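From: Kiyoshi Higuchi
Date: Jul 31, 2024
Subject: Re: [household] Folding on the bed

> Do you fold on top of the blanket or strip the bed first?
> My fleece grabs everything, and the small cloths never
> come out square.

I leave the blanket on. Ours is pink fleece, and I spread each piece flat on it, smooth it from the middle out, then fold in half and in half again. Pillows stay up at the headboard.

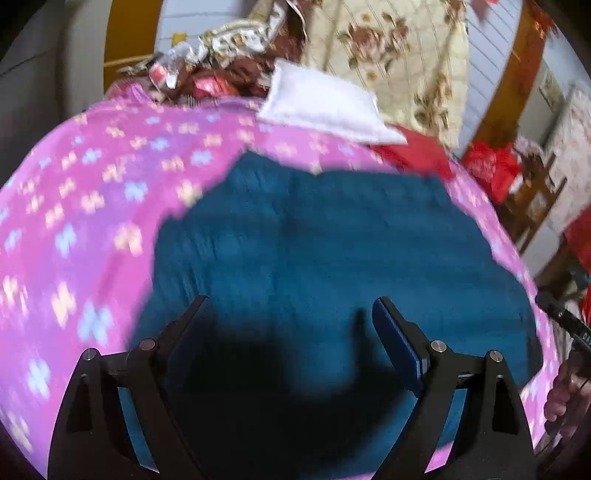 Fuzzy cloths are the worst for sticking. Lift them to move them, don't drag. I stopped using softener on them in June and they lie flatter now. If yours still won't come out square, fold to the longest side and tuck the rest under.

Kiyoshi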